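Print this page | E-mail this page

Textile Care, Unit 3: Knits and the Crew Neck
August – by the Stodidby course team

Welcome back! Today is all about T-shirts, and I love this unit. A knit stretches, twists and springs back, so start every fold at the collar. Find the ribbing, then the shoulder seams – those 2 lines tell you where everything else belongs.

Faded patches? Note them on your Skamonus sheet before you fold.

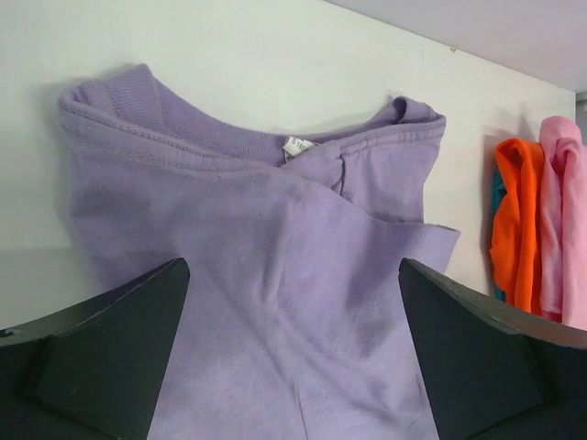 Next, smooth the sleeves outward and fold each side to the middle. Try it on 3 shirts before the lab!

Last updated: August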